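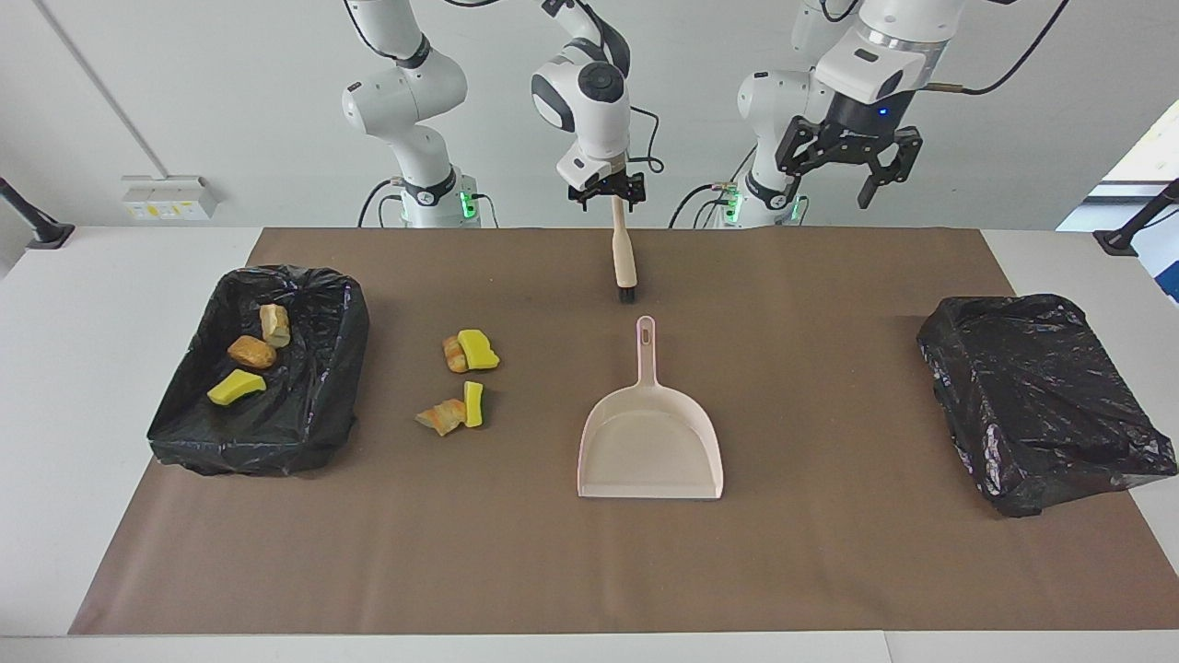 Bench and Table Cleaning: Dry Pick-up
Nilville Training Centre – Cleaning Operations, Session 12
Notes prepared by Adesuwa Amadi, updated 30 July 2022

6 min read

Last session covered sprays and cloths. We are going back a step now to dry pick-up, meaning everything that comes off a table before any liquid goes near it. Several people in the February group lost marks on the practical for wiping over crumbs, so the order of work gets more space in these notes than it used to.

What counts as dry debris

For this course, dry debris is anything loose on a surface that can be lifted or swept without a cloth. On a lunchroom table it is mostly bread: crusts, torn pieces, the end of a roll, crumbs. On a prep bench you also get vegetable ends and bits of packaging. Around a sink you find pieces of old sponge. Sponges break up with use and the fragments get left where they fall.

Bread and sponge behave differently under a brush. Fresh bread compresses and leaves a smear if you push down on it. Stale bread rolls and sheds more crumbs as it goes. Dry sponge is light and will skip ahead of the bristles, or jump the lip of the dustpan if the stroke is too quick. Damp sponge sticks to the surface and should be picked up with a gloved hand or tongs.

A piece of yellow sponge and a piece of pale cake can look much the same from standing height. Bend down and check before you decide which tray it goes in.

Setting up

Each student works at one table. Collect the following from the trolley:

- work mat
- two trays
- two black bin liners
- dustpan
- hand brush, dry
- gloves

Lay the mat flat and smooth the corners. Put a tray at each side and leave the middle clear for sweeping. The dustpan goes in the middle as well, where you can reach it without leaning over a tray. Left-handed students can swap the whole arrangement around.

The mat protects the table top and gives you a defined area to clear. It is not a rubbish sheet. Do not gather it up by the corners and tip it into the bin. We have had this every year, and it puts crumbs on the floor and creases the mat so it will not lie flat for the next group.

Lining a tray

Open the liner fully and shake it out. Push it down into the tray with a flat hand, working from the centre to the corners, then fold the open edge over the rim all the way around. A liner that sits inside the rim will slide down the first time something is dropped in.

You will not get it perfectly smooth. Some crumpling is fine as long as the corners are pushed in and there is no pocket of air holding the plastic up off the base. If there is, lift one side, let the air out and press it down again.

Our trays are smaller than the liners, so there will be extra. Tuck it under the fold. Don't cut it.

Temitope Yusuf's group last term tried clipping the liners with pegs. It held well enough but the pegs had to be washed each time, and we have gone back to folding.

Order of work

1. Look over the whole mat before touching anything. Note any glass, metal or wet material and deal with that first using the procedure in Session 9.

2. Pick up the large pieces by hand and place them in the correct tray. A large piece is anything longer than the width of two fingers. Place them, don't throw them.

3. Set the dustpan down with its front edge flat on the mat and the handle towards your holding hand.

4. Brush the remaining pieces towards the pan, starting with the ones furthest from it.

5. Move the pan back a little and brush again to collect the line of crumbs left at the lip. Repeat until there is no line.

6. Empty the pan into the tray. Lower it close to the liner before you tilt it.

7. Check the mat from the side, at table height.

8. Brush out the pan and put the brush down bristles up.

Step 4 is where most of the time goes. Beginners tend to start close to the dustpan because the result is immediate, and then sweep a second lot of debris through the area they have already cleared. Start far away and work in.

Holding the brush

Hold the handle firmly with the thumb along the top. The bristles should meet the mat close to upright, with only the tips bending. If the bristles are splayed out flat you are pressing too hard. With bread, pressing too hard grinds it into the mat. With sponge it loads the bristles, and then the fragment flicks away when they spring back.

Use short strokes, about a hand's length, and finish each one with the bristles still on the surface. Lifting the brush at the end of the stroke throws the crumbs. For the last stroke into the pan, follow right through over the lip.

For a piece standing on its narrow side, or one leaning against another piece, knock it flat with a light touch of the bristles before you sweep. Round pieces can be steadied against the side of the brush and walked over to the pan.

Sherif Benjelloun asked in class whether a softer brush would be better. For flour and fine dust it would. For mixed debris use the stiffer one, as a soft brush rides over crusts and leaves them where they were.

Which tray?

The left tray is for the first category on your job card and the right tray is for the second. Read the card each time. The categories change between exercises and students who assume they know them get caught. In the first exercise everything goes into a single tray and the other is a spare. In the second, food goes left and sponge goes right.

Anything swept up in the pan with mixed contents goes in general waste. You are not expected to sort crumbs. You are expected to have lifted out the larger pieces first, so the amount of mixed waste in the pan should be small.

If you put a piece in the wrong tray, take it out and move it. There is no penalty for a correction. There is a penalty for leaving it.

Finishing up

Gather the liner by the folded edge, bring the edges to the middle, press gently to let the air out and tie. Lift it straight up. Wipe the tray even if it looks clean, including under the rim.

Tap the brush against the inside of the general waste bin, then comb the bristles with the edge of the pan. Brushes go back on the hooks and not in the bucket. Aarne Juntunen found 17 brushes in the bucket after one class, all of them bent, and bristles that have dried bent do not recover.

Mats are brushed, wiped with the neutral cleaner from last session and hung. Roll them only when they are fully dry.

Common faults from the last practical

Liner not folded over the rim. Easily the most frequent one.

Dustpan tilted back, leaving a gap under the lip. Keep the front edge down and raise the handle slightly if you have to.

Brushing towards the body. Sweep across or away wherever the table allows it.

Overfilling the pan. Empty it when the base is covered.

Debris left behind the dustpan. The pan hides whatever is on its far side. Lift it, move it aside and look before you call the table finished.

Practice before next session

Do the full sequence at home or at work on three different surfaces, one of them textured. Use dry bread torn by hand into pieces of mixed size. If you have an old sponge, cut it up and mix it through. A shallow carton and a shopping bag will do for the tray and liner. Write down what stayed behind on each surface and how many strokes you needed to shift it.

Then write up to 300 words comparing the three. Hand it in at the start of Session 13. Hervé Langlois will be taking that class and he would like them on paper, with your name on the first page.

The practical is marked out of 19. You need 12 to pass. The marking sheet is pinned inside the door of the Wullilmont room and you may copy it.

Reading

Course folder, tab 4, "Hand tools for surfaces". Skip the pages on long-handled pans, which we will come to with floors.

Nilville Training Centre, Wullilmont Room | Contact the course office | © 2022 | Back to top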